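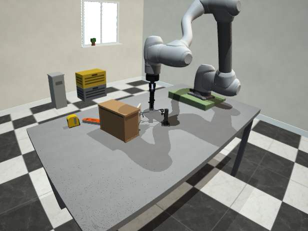
**Do you sell the mattresses you test?**

We sell none of them, and we take no money from the companies that do.

## About Ritthorpe

Ritthorpe is a small testing outfit in Piltotness. We buy mattresses at full price, sleep on them, and write down what happened. The office was set up by Consuelo Vallejo, who had spent nine years writing ads for bedding stores and came away doubting most of what she'd been paid to type.

Our starting point is that a mattress ad is a mattress ad. "Cooling" usually means the cover feels cool for a few minutes. "Orthopedic" can be printed on nearly anything. A 20-year warranty tends to have a sag clause, and we read the sag clause before we read anything else.

We're suspicious of our own scores too. Comfort is a matter of opinion, so we don't rank it. Each mattress goes to five sleepers for 93 nights, and their notes are published whole, including the ones that disagree — which is most of them. If a reader asks us for the best mattress, we'll ask what's wrong with the old one. Often it can stay.

## Who pays

Readers do. In August 2021 we had 1,512 paying members, and their dues cover rent, wages and a frankly silly delivery bill. There are no ads and no referral links. Free samples get sent back at the sender's cost.

## What we publish

- **Jin**, our newsletter. It goes out when we have something to say, so don't expect it on a schedule.
- **Fumach**, the searchable file of every sleeper's notes, open to members.

## Corrections

We've been wrong before. Corrections go at the top of the review, with the old wording left in so you can judge how bad it was. Write to Consuelo if you spot something. Mattress makers may write as well, and their letters get printed in full, adjectives and all.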